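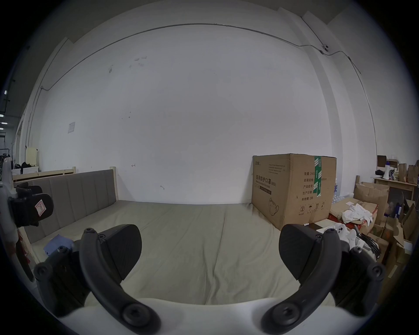 Why do so many people sleep badly in the first nights after they move to a new home? The brain keeps a part of its attention on the unknown sounds, and it needs some time to learn that they are harmless.

I learned this in October, when I moved from Quintela, a village with 1860 people, to a third-floor apartment in Ernska. In the village I had a clock and a dog two houses away. In Ernska I had an elevator. Every time it stopped on my floor I was awake, with my heart going fast, and then I listened to somebody looking for keys.

For this article I asked readers of Lisoda to send me their own stories of the first night. I received 40 letters. One woman wrote that she slept in the bathtub, with two pillows, because it was the only room without a street window. A student kept his shoes on. Several people wrote about the refrigerator, which in a new kitchen always seems to be talking.
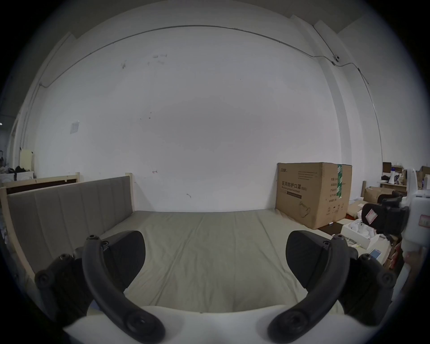
Smell came up in the letters almost as often as noise. Paint, old carpet, the soap of the family before. A retired teacher told me she did not feel at home until she had cooked onions there, and I have tried this and I recommend it. The bed itself is another matter. A bare mattress cover, greyish green and a little wrinkled, in a frame of light wood, looks like a thing in a shop, and many readers said they were too tired to look for the sheets and lay down in their coats. They all regretted it by morning. Pack the sheets last and do not wash them first - the old smell is what you want.

My other advice is about light. I bought a small lamp for the hallway and left it on for two weeks. My neighbor, who has moved nine times, leaves a radio on very low, with a station where people only talk.

I do not hear the elevator now, or I hear it and stay asleep. Last weekend I went back to Quintela to visit, and the clock woke me up at every hour.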